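Wosten Two-Arm Bench - Set-Up and Teaching Guide
Section 4: Recording your first task by remote control

By now you have the bench bolted together, both arms homed, and the stop button tested (if you skipped that last part, please go back to Section 3 and do it, we'll wait). This is the section most people have been looking forward to. You are going to sit down at the hand controllers, move things around the table yourself, and let the bench remember how you did it.

Set aside a quiet afternoon the first time. The recording itself goes quickly, but your hands need a little while to get used to being somewhere else, and there's no prize for rushing.

4.1 Before you start

1. Switch on the Moltberg controller box and wait for the steady light. A blinking light means one of the arms hasn't reported in yet.
2. Move both arms to the ready pose from the menu. Keep hands, sleeves and coffee off the table while they travel.
3. Put out the things you want to work with. Small household items are lovely for this - light, cheap, and easy to replace when you squash one.
4. Give each kind of item its own starting place, with a basket or tray for each, and leave the middle of the table free enough for both grippers to work there.
5. Check that each gripper can get down to its own items without crossing the other arm. Do this slowly, with speed set to 30 percent.
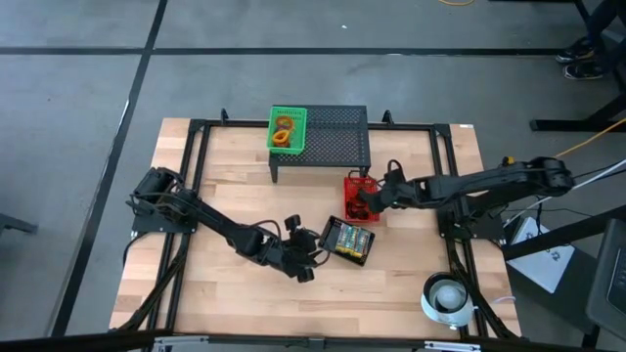 Cifuentes, writing from the Nollville workshop: We had far better luck once we agreed that each arm owns its own side of the table. Before that we kept swapping sides halfway through a take, and the replay would stop dead in the middle with both elbows up. Might be worth saying louder in the guide.

So we are saying it louder. Pick a side for each arm and stick with it for the whole set. If an item has to go from one side to the other, put it down in the middle, back the first gripper well away, and only then bring in the second.

CAUTION: The arms will follow your hands wherever you lead them, including into each other. The software slows them down when they get close, but it does not plan a way around for you.

4.2 Recording a take

1. Hold both hand controllers in a comfortable position, elbows resting if you can manage it, and squeeze the side grips to connect. The arms may give a small twitch as they match your hands.
2. Press Record and wait for the tone. Then count to two in your head before you move. A still start makes the takes much easier to line up later on.
3. Bring one gripper down over the item with the fingers open a little wider than it needs.
4. Close gently. For soft things such as sponges, stop as soon as the item follows the fingers, and don't keep squeezing for good measure. The robot will copy that extra squeeze faithfully, every single time.
5. Lift straight up before you travel sideways. It feels slow and fussy, but it keeps the item from catching on its neighbors.
6. Keep an eye on the wrist view during the lift. You'll often see an item start to turn between the fingers there well before you'd notice it from your chair. 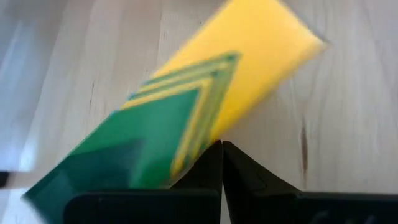 What should I do if I drop the item partway through?
Pick it up again with the gripper and carry on, as long as you can reach it without a struggle. A few recoveries in the set are useful, and we like to keep them. If it has rolled off the table, press Discard and begin again.

7. Set the item down, open the fingers fully, and back away the same way you came in.
8. Return to the ready pose and press Stop. Name the take if the menu asks you to. Short names are best, you'll be reading a lot of them.

NOTE: Let go of the side grips before you scratch your nose. Everybody forgets this once.

4.3 How many takes?

For a simple pick and place, plan on 50 good takes. If the item starts in a different spot each time, or you're using both arms, go for 100. Shift things a little between takes - turn an item, slide a tray over by a thumb's width - so the robot doesn't learn only one arrangement. Our own practice library at Wosten has grown to 2,117 takes, and the early ones are frankly a bit clumsy, so please don't be hard on yourself.

Stop for a rest after every 30. Tired hands start cutting corners, and you'll hear it in the motors before you feel it in your wrists.

4.4 Checking what you have

1. Open the take list and play back the first and last take of each batch.
2. Delete any where the recording began after you were already moving.
3. Copy the folder to a second drive before you go on to training in Section 5.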